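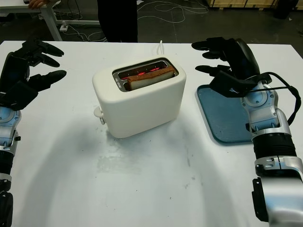

A slice of bread in the toaster, its elements glowing.

Skinmont Breakfast and Family Support Programme
Second progress report to the Carroll Fund
Prepared by Treasa Fahy, Programme Manager

1. Period covered
This report covers the autumn term and the first weeks of January. It should be read with the budget sheet sent separately by our finance office.

2. Delivery
The programme now runs in four primary schools, as set out in the grant agreement. Narano Road was the last to open, three weeks behind schedule, while the school waited for its kitchen to be rewired. Doors open at 7.45 am in all four schools and breakfast ends at 8.35 am.

Over the term we served 3000 breakfasts. The number of children registered reached 200 by the end of November, against a target for the full year of 400. Registration is strongest in the two schools where the form goes out with the admissions pack, and we have asked the other two to do the same from Easter.

Attendance on the day remains uneven. Mondays are well attended and Fridays are poor, particularly at Narano Road, where the early bus does not run at the end of the week. Anas Chraibi, our schools officer, has raised the matter with the bus company and expects a reply before half-term.

3. Family support
Parents may speak to an adviser at two of the sites after breakfast. Most enquiries have concerned school uniform costs, rent arrears and free meal claims. We had planned to offer this at all four sites, but one adviser post was vacant until December — the new postholder has now completed her checks.

4. Spending
Food costs are slightly under budget and staff costs are in line with it. Cover for sickness has cost more than planned. We ask the Fund's permission to move £400 from the training line to meet this. Registers are now kept on the Plorkodix system, and the set-up charge of £100 has been paid in full.

5. Next period
We shall open registration for the summer term, begin advice sessions at the remaining two sites and carry out the parent survey. The survey questions are with the head teachers for comment. A draft will reach the Fund before it is issued, and we would welcome any changes within two weeks of receipt.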